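Cómoda (mueble)

La cómoda es un mueble de almacenaje de planta rectangular, más ancho que profundo en la mayoría de los casos, cuyo frente está ocupado por cajones superpuestos. Se destina sobre todo a la ropa doblada y a la ropa blanca. Se distingue del chifonier, más alto y estrecho, y del aparador, que combina cajones y puertas y suele situarse en el comedor.

Etimología

El término procede del francés commode, adjetivo sustantivado con el valor de «conveniente», que a su vez deriva del latín commodus. En español convivió durante largo tiempo con «cajonera», voz que hoy se reserva para muebles auxiliares o de oficina.

Historia

El antecedente directo es el arca con cajón inferior, que permitía acceder a parte del contenido sin levantar la tapa. La cómoda propiamente dicha se difundió en Francia a finales del siglo XVII. Durante el XVIII adoptó frentes curvos, chapeados de maderas finas y tapas de mármol. El estilo Imperio recuperó los volúmenes rectos, y la fabricación mecanizada del siglo XIX extendió el mueble a las viviendas modestas.
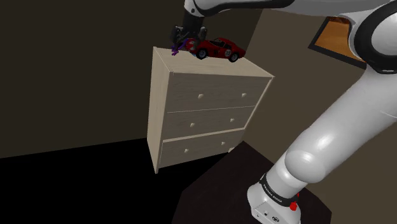

Estructura

El casco se compone de dos costados, una tapa, un fondo y, según el modelo, un zócalo o patas. Los travesaños entre cajones mantienen la separación de los costados y sirven de apoyo a las guías. En la construcción tradicional, la tapa maciza se fija con tacos o herrajes ranurados que admiten el movimiento transversal de la madera; una unión rígida encolada en todo el ancho favorece la aparición de grietas.

El cajón consta de frente, trasera, dos laterales y fondo. La unión clásica entre frente y laterales es la cola de milano semioculta. En la producción en serie predominan la espiga redonda y la excéntrica metálica.

Sistemas de deslizamiento

Guía de madera: el cajón corre sobre listones fijados al costado. Requiere holgura lateral y se lubrica con cera o parafina.

Guía de rodillo: perfil de acero con rueda de plástico, de extracción parcial.

Guía de bolas: perfiles telescópicos con jaula de rodamientos. Permite la extracción total y admite cargas superiores.

Guía oculta: se monta bajo el cajón y suele incorporar cierre amortiguado. 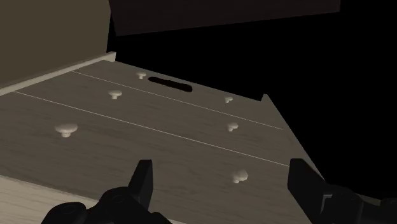 Estabilidad y anclaje

La apertura simultánea de varios cajones cargados desplaza hacia delante el centro de gravedad y puede provocar el vuelco. El riesgo aumenta con la altura del mueble, con la extracción total y con el apoyo sobre moqueta. Como medidas preventivas se emplean la fijación a la pared mediante escuadra o cincha y los mecanismos de enclavamiento, que bloquean los demás cajones mientras uno permanece abierto.

Véase también

Aparador
Arca
Chifonier
Cola de milano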